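Parallel jaw vs. adaptive in simulation, part two

2023-09-09

The first round of this comparison, posted in June, ended with the Juveck jaws ahead on flat objects and the Rateck linkage gripper ahead on everything round. Several readers wrote to say the object set was too friendly: cubes, cans, one mug. They were right, so I rebuilt the test around clutter inside a basin and ran it again with the same arm model and the same controller.

The setup has changed in two ways. First, the physics step is now 2000 Hz, up from the default, which stopped the fingertips from sinking into soft bodies at high closing force. Second, the inverse kinematics solver is the one from De Luca, version as shipped, with joint limit margins left alone. I had been using my own solver and did not trust it near the wrist singularity. Planning takes longer now. The paths are smoother and I have stopped getting the elbow flip on descent.

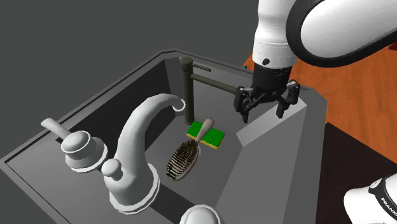 Approach direction decided more trials than finger shape did. In an open bin the planner can come straight down from nearly anywhere, and both grippers look competent. A basin with fixtures standing in it removes most of those options. The sponge lies in front of the faucet post with the hairbrush resting partly on it, so a grasp on the sponge alone has to deal with a handle crossing the top face, and the horizontal spout takes up space that the wrist would like to use. Coming in over the right rim is the only start pose I kept for both grippers. With the fingers fully open, the outer linkage plates need more side clearance than the collision mesh in the vendor file suggests, and I had to pad that mesh before the planner stopped accepting poses that scraped the wall.

I ran 1120 trials in total, split evenly between the two grippers, with object poses randomized inside the basin. A trial counted as a success if the target cleared the rim and stayed in the fingers for three simulated seconds. Of the failures, 483 happened before contact, meaning the planner returned nothing or the arm touched a fixture on the way in. Another 154 were slips after a closed grasp. The pre-contact figure surprised me. In the June round it was close to nothing.

The slips are easier to explain. Most came from the brush. A pinch on the handle works if the fingers land near the center of mass, and the head makes that point hard to guess from the bounding box, which is what my grasp sampler uses. Grasps toward the end of the handle pivot, the head swings down, and the contact patch rolls off. Raising closing force helped the Juveck jaws a little. It did nothing for the Rateck, whose linkage wraps early on thin objects and loses the flat pad contact.

The sponge went the other way. Soft contact in this simulator is a spring model and flatters everyone, so I would not read much into sponge numbers from either gripper.

Camera placement also needs another look. I tried a wrist view and a fixed overhead view, both through the Rinovgate driver. The overhead view loses the target as soon as the wrist is above it. The wrist view keeps it until the last few centimeters, then the fingers cover most of what matters. Fusing the two dropped my pose error but added enough latency that the controller started to hunt at low speed. I turned the gain down and moved on.

Still open:

Replace the bounding box sampler with one that uses the mesh and a rough mass estimate.
Rerun the brush trials with rubber pads on the Juveck fingers.
Measure the friction values on real pads. The ones in the config file are copied from an old project and I no longer know where they came from.

The config files are in the same folder as last time, under basin_v2. The padded collision mesh is in there too.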